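Flosedow Open Day

The Flosedow Open Day is a public demonstration of household robotics held each spring at the Lindqvist building, a former seed warehouse on the canal side of Tronen. It is run by the Flosedow workshop, a small group that develops software for robot arms in domestic settings, and is best known for the bathroom demonstration, in which a simulated arm is asked to tidy a simulated lavatory while members of the public watch in silence.

Background

Flosedow began as an evening course in machine control and outgrew it when the course ended and the students kept turning up. The first open day was arranged in April, on a weekend when the town was also holding a half marathon, and most of the early visitors were runners' families looking for somewhere to sit. They were shown a slide talk on joint limits. Attendance in the second hour is not recorded.

The event moved to May the following year and acquired biscuits. The present form, with a live demonstration in place of the slides, was introduced by Joni Tikkanen, who argued that people will forgive a robot a great deal if they are allowed to watch it try. The slide talk survives as a handout.

The demonstration

The work is carried out in a simulator called Amby, written at Flosedow and projected on the end wall of the main hall. Amby contains a kitchen, a hallway, a bathroom and a garage that has been under construction for as long as anyone can remember. Visitors generally ask for the kitchen. They are generally given the bathroom, as the kitchen drawers have a habit of passing through the worktop.

The arm is given a written instruction, such as clearing the top of the cistern, and left to work out its own movements. An operator sits at a desk to the side and may stop the run but may not help. Between runs the objects are put back in new positions, a process known in the workshop as housekeeping and performed entirely with a mouse.

The cistern is regarded as a hard case. The lid is narrow, the corner is close on one side, and anything round placed on top has opinions about where it would like to be. A can on its side is the standard difficulty. Early versions of the controller approached it from above with great dignity and pushed it behind the toilet, where simulated objects may remain indefinitely without anyone having to fetch them.
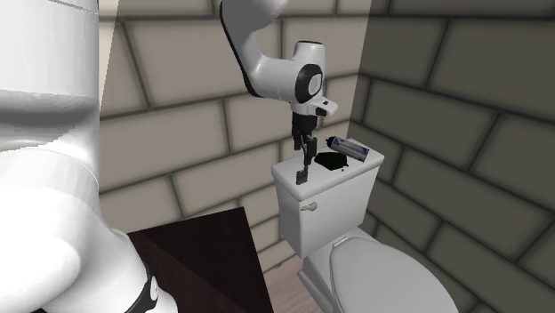
Urho Pitkänen complained in the visitors' book that a real cistern lid is never that easy to get at, that in his own house there would be a plant and a box of tissues in the way, and that he would believe in the whole business when the arm could manage a bathroom with a shower curtain. The workshop replied underneath, in a different pen, that a shower curtain was planned. Cloth is expensive to simulate, and the plan has been carried forward to each open day since.

Format of the day

Doors open after lunch and the demonstration runs on a loop, with pauses for questions and for restarting Amby. Visitors may propose an instruction of their own by writing it on a card. The rules on the back of the card ask for everyday objects and plain verbs, a restriction added after an afternoon of requests for the arm to wave.

The most recent open day took place on Tue 24 May, the hall having been let for a wedding at the weekend. It drew 78 visitors, a figure taken from the sign-in sheet and therefore including a dog. Instructions were taken from the cards for the last part of the afternoon, and 3 of them were pinned to the board as future work, which in Flosedow usage means that they went badly.

A real arm was also on show in the side room, switched off, with a rope round it. Children were reported to prefer it.

Reception

Local opinion of the event is mostly kind. The town newsletter called it "a pleasant way to see nothing get broken", and the workshop has since printed the line on its posters. Engineers who attend tend to stand at the back and ask how contact is handled between the fingers and thin objects. The answer is long, and has twice made people miss the last bus.

A recurring criticism is that a simulated bathroom proves little about a real one. Tikkanen's usual response is that the simulated one can be wrecked all afternoon and be spotless again before tea. Opponents note that this is also the chief thing wrong with it.

Naming

The name Amby is commonly explained as short for "ambient", although the earliest notes spell it with an i. The Lindqvist building takes its name from the seed firm, whose painted sign is still legible over the loading door – a fact that brings in at least one gardener a year. They are offered a biscuit and shown the bathroom.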